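Applied Robot Operation, Unit 7: When the Tool Fails
Handout for the Jaltine lab section. Instructor: Luminița Ciobanu
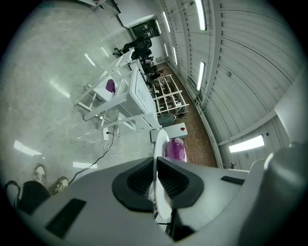

1. The incident

During a bag-handling exercise on October 21, 2022, a hand-held gripper lost its hold on a bag partway between the workbench and the shelving. The operator, Sutrisno Pattinasarany, stepped back to get clear of the bag and caught his heel on a power cable. He fell against the bench and bruised an elbow. The gripper hit the floor. The session log shows 52 completed grasps before the drop.

The log was kept with Prirkora, and the fault report was filed under Heffernan procedure. Both are in the course folder. Read them before class.

2. The fault

The finger is a thin curved piece seated in a rubber jaw pad. On inspection, the pad had a tear on the underside, along the line where the finger enters. Under a light load the tear stayed closed and the finger held its angle. Under a heavier load it opened, the finger rocked outward, and grip force fell off faster than the trigger could make up for it.

The tear could not be seen from the operator's side of the tool. The daily check at the time asked only for a look at the finger and one empty open-and-close cycle. The gripper passed that check in the morning.

Three grasps in the last 13 were marked "slipped, regrasped" in the log. No one stopped the session. Slips were common with soft bags and were put down to the fabric. Devari, who supplied the pads, had given a replacement interval in hours of use, but the lab was tracking calendar days.

3. The injury

Keep this separate from the fault. The dropped bag weighed very little and would not have hurt anyone. The injury came from the cable, which crossed the floor where the operator stood. A person holding a gripper looks at the fingertip and the object, and has very little attention left for the floor.

The cable had been there at the start of the session. It was not on the checklist.

4. Changes made

Pads are now flexed by hand in both directions before each session, with the underside facing the light.
Pad life is logged in hours of closed-grip time.
Three slips in any one session means stop, tag the tool, and swap the pad. The operator does not need permission.
Power strips go on the far side of the bench from the operator. Cables that must cross a walking path get a cover.
A dropped gripper is out of service until the finger seat has been checked, even if it still opens and closes.

5. For discussion

Find the three slips in the log. At which one would you have stopped, and what would you have written on the tag?

The first draft of the report listed the cause as "operator error." Rewrite that line in two sentences, one for the drop and one for the fall.

Written answers are due at the start of the next lab. Bring closed-toe shoes; we will be on the floor for the whole period.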